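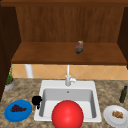 Scoring a round: notes for the Wednesday talk, Worness Boxing Club, 7.30pm

Simone introduces me. Keep hello short. Thank Bennani Sports for the loan of the screen and thank whoever put the heating on.

Opening

Hands up who has shouted at the telly because of a scorecard. (Wait. It'll be most of the room.) Hands up who has ever filled in a card themselves, all the way through, with the sound off. Fewer hands, always, and that's the bit I want to change tonight!

My name's Rania Tawfik. I boxed as an amateur, not very well, and then I started scoring shows because my coach was sick of me arguing with the officials. She said go and do it yourself then. So I did, and I loved it from the first bout. I've now scored 2,166 rounds, and I've got every one of them in notebooks at home. I'm going to show you what I look for, then we're going to score one together and see how far apart we are.

How a round is scored

Go slowly through this, half the room won't know it.

Most professional boxing uses the ten-point must system. The winner of the round must get ten. The other boxer normally gets nine. One knockdown usually makes it 10-8, two knockdowns usually 10-7. Points off for fouls are taken by the referee and come off at the end of the round.

Each round stands alone. This is the part people forget. If you win the first by a mile and I nick the next by one clean jab, we are level. Draw it on the board: 10-9, 9-10, 19 each. Let them look at it. Somebody always says that isn't fair. Good, ask them what they'd do instead.

What judges are looking at

Clean punches. The knuckle part of the glove, on the front or side of the head or the body, above the belt. A punch that lands on the arms makes a lovely noise and is worth nothing. Do the slap on the pad here so they hear it.

Effective aggression. Going forward and making it pay. Walking forward into jabs all night is just walking.

Ring control. Who is deciding where the fight happens? Sometimes that's the one moving backwards, and I think it's the most beautiful thing in the sport when it's done well.

Defence. Slips, blocks, making them miss. Defence on its own hardly ever wins you a round, but in a tight one it can tip it.

I put clean punches first and a long way in front. When I can't split them on that, I go to the others. Say plainly that other judges lean differently, and that this is one reason three good people can sit on three sides of a ring and hand in three different cards.

Where you sit

Get two people up for this. Ask Simone if no one moves.

Stand them face to face in guard. One throws a slow right hand to the body and holds it there. Now ask the left side of the room if it landed. Ask the right side. Ask the back. You will get a proper argument, I promise you, and it's brilliant every time. Swap them round and do a left hook to the head.

At ringside you've got a rope at eye height, a referee crossing in front of you and a boxer's back for a good share of the round. On the telly you've got the best angle in the building. You have also got a commentator, and he's telling you what to think. Which brings me on to...

The sound-off test

My favourite part. Slow down and enjoy it.

Last August I ran a little test with the Wonura juniors and their parents. We used 156 rounds from old club shows over the summer. Everybody scored each round twice, once with the crowd noise and commentary up and once in silence, with a gap in between so they wouldn't remember. I'm not a scientist and it wasn't a study, so please don't quote me anywhere. But the cards changed! People who had been dead certain with the sound up went the other way in silence, and the rounds that flipped were nearly always ones where the home boxer had thrown a big flurry and most of it had hit gloves.

The juniors changed their minds less than the parents did. I have no idea why and I'd love to hear guesses. (Leave a pause, take two or three.)

If you only take one thing home, mute a fight this weekend.

Late rounds and the last thirty seconds

Boxers know we're human. A fighter who has been second best will often let everything go when they hear the clapper, hoping that's what sticks in your mind. We call it stealing the round. Sometimes they really have earned it. My trick is a little mark on the pad at each minute for who's ahead at that point. Three marks, then the score. It stops me being bowled over by a noisy finish.

Show the notebook. Pass it round. ASK FOR IT BACK this time.

Close rounds and "robberies"

Careful with tone, there are people in who lost the Wovano final on a split and their coach will be sat at the front.

A close fight that goes against your boxer hurts. I've been in that changing room. But take a fight with 5 close rounds in it. Give them all one way and it's a comfortable win. Give them all the other way and it's a comfortable win for the other one. Both cards can be fair. A wide card for a close-looking fight is often just that.

Bad cards do happen. I've handed in one I'd like back, and I'll tell you about it if you buy me a tea. When you think you've seen a bad one, go round by round and say which rounds you mean. It makes for a much better row.

Scoring one together

Lights down. Hand out cards and pencils. Simone has the spare pencils.

Four rounds, sound off. One minute between each to write. No talking, no looking at your neighbour, and no changing a score after the next bell. Pick up the cards each time so no one can tinker.

After round 2, stop and ask for a show of hands. Red or blue? This is the close one and the room normally splits down the middle. Get one person from each side to say what they saw. Don't give my own score yet, even if they beg!

Play the last two rounds. Add up. Read out a few totals, then mine. If mine is the odd one out, say so and explain how I got there.

Then play round 2 again with the sound on.

Questions

Likely ones: open scoring (I'm for trying it, worried about the leader coasting), even rounds (allowed, but I try hard to find a winner), how to start as a judge (see me after, I've got the forms, and please do come, we need more of you).

Finish by 9 as the hall gets locked. Stack the chairs.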